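Skip to content | Home | Course Materials | Handouts | Staff | Search

Evaluating Commercial Automation Products
Handout: Reviewing a Bench-Scale Two-Arm Kit

Prepared by Frøydis Lundgren, Stademberg
Revised Mar 12, 2023

Purpose of this handout

Students in this unit are asked to review a product as a purchasing department would review it. The product assigned for this term is the Belay two-arm bench kit, offered by Skarnix. The handout sets out what is included in the offer, what the reviewer should look at, and what the written review must contain. It should be read together with the supplier's quotation, which is available at the issue desk.

The review is concerned with fitness for a stated use. The stated use is the handling of small soft goods at a bench, and specifically the removal of miniature garments from a rack and their placement in a bin. Reviews that discuss the general merits of robotics will be returned for revision.

What is offered

The base offer covers two arms, two grippers, a front rail with mounting plates, wrist cameras with their brackets, and the control software, which Skarnix sells under the name Collby. The enclosure is quoted separately. The supplier lists the kit under catalog number 437. Reviewers should cite that number in full whenever the kit is mentioned for the first time in a section.

Installation may be ordered as a service or carried out by the buyer. The installation service is priced at 400 dollars and includes the alignment of both arms on the rail. The yearly support plan is a separate item. It covers replacement of gripper parts and telephone help during business hours, but it does not cover cables – a point which several reviews last June failed to mention.

The garment task

Soft goods are a demanding test for equipment of this size. A rigid block keeps its shape when it is gripped, and its position can be predicted from one moment to the next. A garment on a hanger can swing, fold over itself or hide the hanger that holds it. The reviewer should therefore consider the hanger and the cloth as two separate objects, each of which may be gripped, dropped or caught on something else.

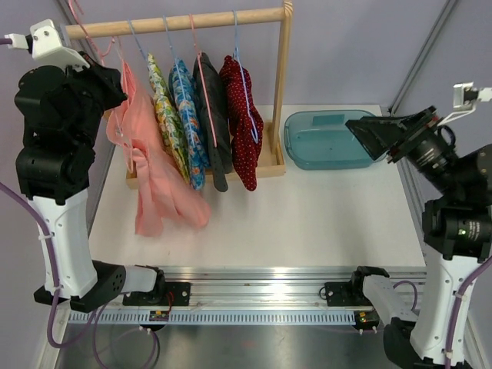
Figure 1. Garment task at the bench: five miniature garments on the rack, bin at the right.

Note in Figure 1 that the garments differ in size and hang close to one another. The salmon-pink piece is the largest and spreads down over the base of the rack, while the narrow yellow print beside it is seen nearly edge-on. A gripper approaching from the side must deal with both conditions on the same rack. The review should state which arm is expected to remove each garment and whether a transfer between arms is needed before the garment reaches the bin.

Cable routing deserves a paragraph of its own. The purple cables are held to the white links with ties, and loops are left in the runs. The reviewer should trace each loop through the full motion of the arm and record any position in which it could touch the rack, the rail or the other arm.

Test procedure

1. Confirm that the rack and the bin are in their marked positions.
2. Start Collby and load the garment program without changes to the default settings.
3. Run the program until the rack is empty or the system reports a stop.
4. Record each stop, the message shown, and the action taken to resume.
5. Repeat with the garments hung in a different order.

Students shall not reach into the enclosure while either arm is powered. A garment that has fallen to the tabletop is to be left in place until the run has ended, and it is recorded as a fall even if an arm later picks it up.

The supplier states that the gripper pads are rated for 2,000 cycles between changes. This figure has not been checked by the course staff. It may be quoted in the review, provided that it is attributed to the supplier.

Content of the written review

The review is to open with a recommendation: purchase, purchase with conditions, or decline. Conditions must be specific enough to be written into an order. "Better documentation" is not acceptable as a condition – "a printed procedure for changing gripper pads, delivered with the kit" is.

The body should compare the observed runs with the claims made in the quotation, claim by claim. Where a claim could not be tested with the equipment at hand, the review should say so and name the test that would be required. Costs are to be given in a single table, with the enclosure, installation and support plan on separate lines.

Reviews are written in groups of 2. Both members sign the cover sheet and both are responsible for the whole text. Run logs are attached as an appendix and are not counted toward the length.

Print this page | E-mail this page

Related handouts
Reading a Supplier Quotation
Writing Conditions into a Purchase Order
Keeping a Run Log
Bench Safety for Powered Arms
Support Plans and What They Leave Out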